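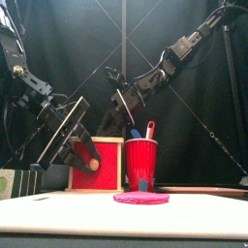
How to set up and run a two-arm tabletop cell safely

Last updated 6 December 2024

These rules cover the small two-arm cells at Prurkcombe. They apply to anyone who powers the arms, including people who only want to jog one joint. The Janjua bench has its own sheet.

Before power-on

1. Check that both arm bases are tight on the table edge. Push each base by hand. If it moves, stop and tighten it.
2. Follow each cable from base to wrist. Loops should have enough slack for full reach but must not drop between the fingers.
3. Clear out tools, drinks and phones. Only the objects on the task card stay on the table.
4. Put the stop button where your free hand can reach it -- not behind the keyboard.

Setting limits

Open Druvon and load the profile for your cell. For a new task, keep speed at 20 percent until you have had 8 clean runs in a row. A run with a dropped object is not a clean run. Set the height floor with the thickest flat item in place, such as a board or tray, and leave 4 mm above it.

Both arms may work over the middle of the table, but only one should be going down at a time. The other holds its height until the first is back up. 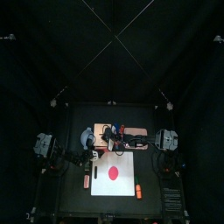

Two-arm cell with task objects on the table, seen from above.

During a run

Keep hands outside the uprights whenever the arms have power. If something rolls out of reach, stop the run first, then pick it up. Do not catch a falling object.

Stop at once if you hear grinding, smell hot plastic or see a cable pulled straight. Write the joint number in the log before you restart.

Shutting down

Park both arms, open the grippers and switch off at the wall. Bolt checks are due after every 115 hours of run time. The Flanutcombe torque chart has the values for each bracket size; the September revision replaces all older copies.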